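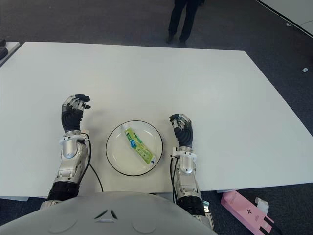
Figure 1. Head camera view at the tabletop station, with both hands at the sides of the plate and a tube of toothpaste as the test object.

Bimanual Manipulation Software, Work Package 2
Progress report to the Ullell Fund
Reporting period ending in February
Submitted by the Barnthorpe Laboratory, control and perception group

1. Status

Work Package 2 covers the software that takes the upper-body robot from a camera view of a tabletop to a completed two-handed pick. Perception and logging are on schedule. The grasp planner is in daily use at the Barnthorpe station. The controller handover task is behind plan by nearly 30 days, and a revised date is proposed in Section 6.

2. Perception

The object pose module was rewritten during the period. The earlier version fitted a box to every segmented object and performed poorly on items that taper from one end to the other. Tubes were the worst case, as the flat crimp and the cap end call for different finger openings. The new version estimates a long axis and a separate width at each end, and passes both to the planner with a confidence value.

Printed packaging remains a source of error. Strong color changes along the body of a tube can cause the segmentation step to split one object into two. A merge rule based on shared axis direction has removed most of these cases in replay. It has not yet been tested with two similar objects lying end to end on the same plate, and the group considers this the main open question in perception.

The plate is now treated as a support surface with its own height and rim. Previously the planner assumed that every object rested directly on the table, which led to fingertip contact with the rim on low approaches.

3. Planning

The planner, named Drosten in the proposal, now generates candidate grasps for either hand and scores them together. For an object lying diagonally between the hands, it selects one hand to grasp and assigns the other a holding position clear of the approach path. The rule for choosing the grasping hand is still simple: the shorter reach is preferred unless the wrist would come within a set margin of its joint limit.

Cable clearance has been added to the collision model. The cables at the wrists are represented as a swept volume below each forearm. This is a conservative choice and rejects some motions that would be safe. A more exact model is not planned within this work package.

4. Control

The arm controller and the hand controller still run as separate processes. The planned handover between them, in which finger closing begins before the arm has fully settled, depends on a shared clock. Timing drift between the two processes was found in January and traced to message buffering in the hand driver. The driver has been replaced – the tuning that followed took longer than expected and accounts for the delay noted above.

Until the handover task is complete, the arm stops before the fingers close. This lengthens each pick but does not affect the perception or planning results.

5. Data and tooling

The session archive holds 1,374 recorded episodes, each with head camera video, joint states, and planner output on a common time base. Of these, 69 have been set aside as a fixed replay set and are run against every change to the main branch. The replay viewer, Mridha, now shows rejected grasps along with the reason for each rejection. Operators have asked for a search function by object type, and this has been added to the task list at low priority.

6. Plan for the next period

The group requests approval to move the controller handover milestone to the end of the next reporting period. No change to the budget is requested. Staff time will be shifted from tooling to control until the milestone is met. Perception work will continue with multiple objects on one plate, and the replay set will be extended to include them.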